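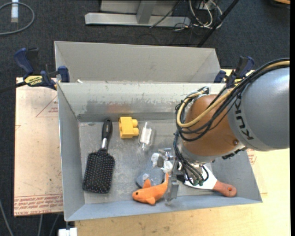
Robotics Club: Picking Season Is Open at Drivville

If you've walked past the robotics room after 4 and heard cheering, that was us, and it was probably over a hairbrush. The club is deep into practice for the Hunutbridge bin-picking meet in April, and we have never had so much fun with a pile of odds and ends!

The task sounds easy. A metal bin gets a jumble of everyday things (an orange plush fish, a yellow toy block, a brush with all its bristles pointing up) and the arm has to lift them out one at a time and set them in a second bin. Each team gets 16 minutes. Dropping something on the floor costs 5 points, and yes, we've all paid that one.

Every object has its own personality. The plush fish is soft, so the gripper can be a little sloppy with it. Clear plastic is the one that makes us groan, because our vision code keeps looking straight through it. The students on the Janjua team have been working on that since winter break and they're getting close. The Prisuvska team went the other way and spent their time on the approach angle, so the fingers come in straight beside an object and don't bump the sides of the bin. Both teams are now swapping code, which we love to see.

Our practice log hit 199 tries last month. We'd like to see it double before the meet.

Families are welcome at open practice, 4 to 5:30 in the robotics room. We could also use more things to pick up, so if you have old kitchen tools, small toys or empty plastic packaging at home, send them in with your student. Weird shapes especially!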